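Reference > Materials > Clothing and Textiles > Coated Fabrics

Coated fabric

By the Trakby Reference Desk
Jul 3, 2002

Coated fabric is cloth that has been covered on one or both sides with a layer of plastic, rubber or resin. It is used for jackets, bags, rain gear, upholstery and covers of many kinds. When the coating is smooth and shiny the cloth is often sold as imitation leather, although much of it makes no attempt to look like hide.

The cloth underneath, called the base or backing, may be woven, knitted or matted. A knitted base stretches and is preferred for clothing. A woven base holds its shape better and is found in luggage. The coating is spread on as a paste and smoothed with a blade, or made as a separate film and joined to the cloth under heat. Most coatings are one of 2 kinds, vinyl or polyurethane. Vinyl is heavier and cheaper. Polyurethane is softer and lets a garment drape more like leather.

Dark colors are the most common in outerwear. A glossy black surface throws back light in narrow bands along each crease, so a folded sleeve or bag can look nearly white in places and charcoal in others. Dyers call this break. Buyers judge a cloth by it, crumpling a corner in the hand and watching how the highlights move.

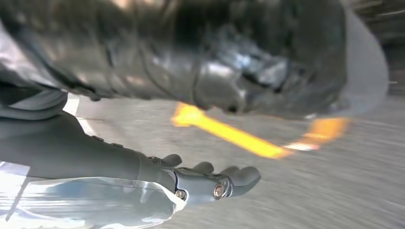
Folding is the main cause of wear. A crease left in place for a long time weakens the coating, which then cracks along the line and begins to peel. Garments should be hung on a wide hanger or laid over a rounded form. Bags keep their shape if lightly stuffed with plain paper. Printed paper can mark the coating, and the ink will not come out.

Cleaning is done with a damp cloth and mild soap. Solvents, wax polish and saddle soap are not suitable. Vinyl becomes stiff in the cold and should be brought to room temperature before it is unfolded. Polyurethane breaks down slowly in damp air, and old pieces may turn sticky even when they have never been worn.

In the Hedanstead district, coated cloth was made at the Nuttall works in Mundamden, which began with oilcloth for tables and later changed to jacket and bag material. The sample room kept 1,045 swatches, arranged by weight and finish. The works closed its coating line one October and the swatches went to Trakby, where they are stored flat in 10 cabinets.

See also: Imitation leather; Oilcloth; Outerwear, care of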